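Gitita Forums > Simulation > Cell setup and maintenance
Thread: Right finger contacts early on the angular part

lehtinen_cell
Franka arm in sim, two-finger gripper, wrist camera plus one fixed camera. Base is on the floor beside the table. Gripper command range is 0 to 255. On the charcoal and magenta part the grasp slips in 85 of 500 runs, always in yaw. Friction and finger force are at the Plarnness defaults. Wrist view on the part:

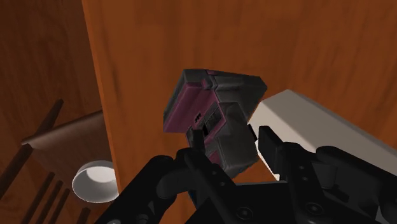 Wrist camera, part between the fingers, white box behind the right pad.

mimlow_ops
Your part is tilted. With the fingers at that angle the left tip meets a flat panel and the right pad gets the beveled block, if it gets anything. Lower the force before you touch friction. I run 80 on parts like that.

Ognjen Pavlović
Disagree on force. Check the collision mesh first. If it was imported as a single convex hull, the recess and the bevels are filled in and the pad makes contact before it should. Draw the collision geometry over the visual one and step through the close.

mimlow_ops
Hull error would give a constant offset. He has yaw slip in a fraction of the runs.

Ognjen Pavlović
Only if the approach yaw is constant. Lehtinen, is it?

lehtinen_cell
No, it's randomized. Collision mesh is one hull, I just looked. Fixed camera below for the layout, gripper open and clear of everything.
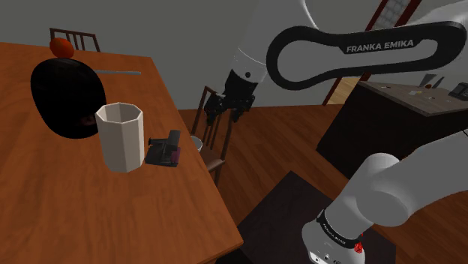
Re: Right finger contacts early on the angular part

Ognjen Pavlović
Then do it in this order.
1. Decompose the mesh. Keep the bevels as separate pieces.
2. Rerun the same seeds with force unchanged.
3. If yaw slip remains, try the lower force.
Also, the cup is right up against the base of the part. Log finger-to-cup contacts separately or you will be chasing two faults.

mimlow_ops
Agree on the cup. I'd still run step 3 first, it's one parameter and takes no rework.

lehtinen_cell
Decomposition is running. Moving the cup spawn away from the part as well. Will post the contact log with both force values.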